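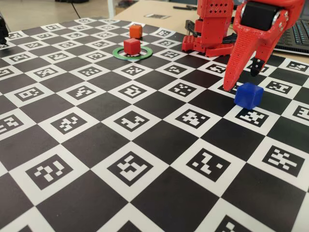

Week 5 notes: Squares, shapes and what happens to them when you move your eye

Reading time: 5 minutes

We use cookies to remember your settings and count visits. Accept / Manage choices

Last week we drew boxes in empty space, and most of you found out how quickly a box starts to float. A checkered board fixes that almost at once. Put anything on a grid of equal squares and your eye knows where the floor is, how far back the thing sits and how big it is compared to its neighbors. I love this week, because drawings get better so fast!

Start with the floor

Get down low, close to the board, and look across it. The near squares are wide and generous. The far ones squeeze down into thin diamonds, and the change between rows is much bigger up front than it is at the back. Beginners nearly always draw the rows shrinking too evenly. To check yours, draw both diagonals of a near square and keep each one going. On a true grid they pass corner to corner through the squares behind, and if your line misses a corner, that row is off.

Parallel edges that run away from you head for the same vanishing point. The diagonals have a vanishing point of their own, and it sits on the same horizon line. Mark it lightly at the side of the paper, or on a second sheet taped to the first, and you have a way to test any row you like.

The pattern inside the white squares

Our boards are the printed kind with a blocky black-and-white marker in each white square. A computer can tell one marker from another and work out where a camera is standing, and we get to borrow them as landmarks. You don't lose your place halfway across the page, which is so easy to do on a plain checkerboard. Pick a marker whose shape reminds you of something – a hook, a zigzag, a letter – and measure everything else from it. 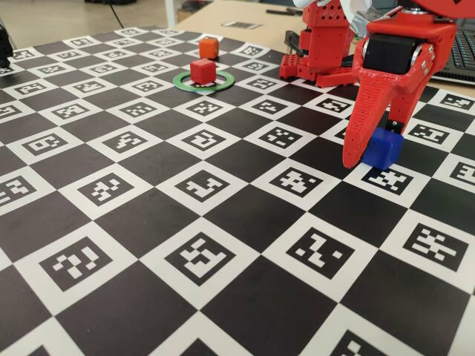 Leave the inside of the markers until the squares around them are right. When you get to them, treat each one as a tiny grid that follows the same rules as the big one. The little blocks get narrower as the board goes back, and so does the border. Anywhere past the middle of the board a few dark and light patches will do the job.

Cubes and contact

A cube is a fussy little object, and a great teacher. When it's resting on the board, draw its footprint first and build up from there. When it's even slightly above the board, the shadow does all the talking: a gap between the bottom edge and the shadow says "lifted," and no gap says "resting." Try the same cube both ways on one sheet. Turn it a bit so its edges don't line up with the grid, and notice that it now needs its own two vanishing points on your horizon.

Color matters here too. Saturated blue or red against black and white jumps forward, even at the back of the board. Squint, and compare the cube to the black square next to it before you decide how dark it really is.

Now look straight down

Stand up and lean over. Nearly all the drama goes out of the grid, and that's wonderful practice of a different sort.

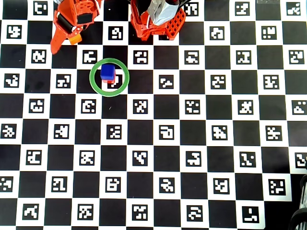

Seen from overhead, rows and columns are close to a plain ruled grid, maybe with a slight taper if you aren't quite centered. Height becomes the hard part. A cube can pass for a flat square unless you show a sliver of side or a shadow. Sketch your overhead view first as a map, using the squares as units, and then redraw that same map from low down.

Rings

A ring lying flat is a circle from above and an ellipse from the side. To draw it low down, find the square it would fit inside, put that square in perspective, mark the middle of each side, and let the curve touch those marks. A ring with a visible band needs two ellipses, and the band looks thinner at the far side than at the near one. 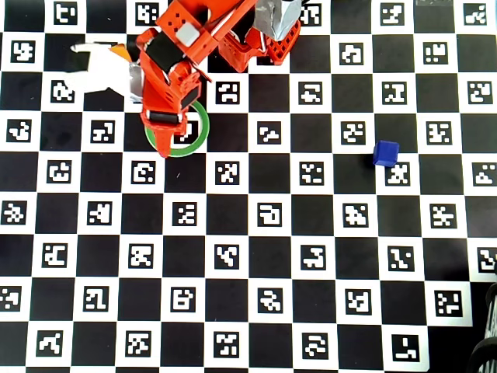
Fig. 4. Green ring flat on the board, with a marker inside it.

For next time

Make 2 drawings of one arrangement, one low and one overhead, on separate sheets. Include a ring and at least one cube. Spend up to 26 minutes on each, then stop, even if the far rows aren't finished. Leave your construction lines in – I want to see them! Bring an eraser, a long ruler and tracing paper.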